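The Helper That Wants You to Clear the Table First

Undach has a gift for making chores sound like a disease. The brochure for its new home service, Hamel, promises to "give you back your evenings," and it goes on like that for 15 pages before anybody mentions a price. I read all of them, then asked for a demonstration at a table that looked like mine does after a family lunch.

What you get for your money is a hand-held gripper and a subscription. You pick up the tool and do your own housework with it for 2 weeks, clearing cups, putting bottles away, sorting whatever has washed up at the end of the table. The recordings go to Undach, which uses them to set up an arm for your kitchen. So the first thing this labor-saving device does is add labor, and you pay for the privilege.

I'll give them the hardware. The fingers have ribbed blue pads and close from both sides at once, and they're less fussy about shape than I expected. A mug is a fair test, with its smooth walls and a handle that always seems to be on the wrong side.
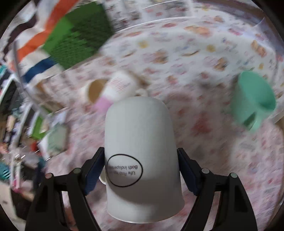

Getting hold of a mug is the easy half, though. I wanted to know what happens next, and the answers got thin. Where does a cup go if the rack is full? Does a bottle on its side get stood up, or thrown out? The sales rep told me the system "learns your preferences." Mine change depending on who is coming over, and I doubt a subscription can keep up with that.

Then there's the tablecloth. Printed cloth, striped cloth, cloth with folds in it: that is what ordinary tables wear, and the brochure shows bare white counters on every page. I asked whether a busy pattern made any difference to the arm. I was told it would be covered in the February update. Make of that what you like.

Grernetti sells a rival kit, the Inari, that skips the homework and comes already trained. I tried it last fall and it was slower than a bored teenager, but at least I could judge it on the first afternoon. With Hamel you've signed for 6 months before the arm has touched a dish, and the refund window closes 3 days after it's installed. Those terms bother me more than anything the machine does.

Undach says the price will come down. Until it does, or until they let people try the finished arm before signing — a week would do — I'd keep the money and wash up with the radio on.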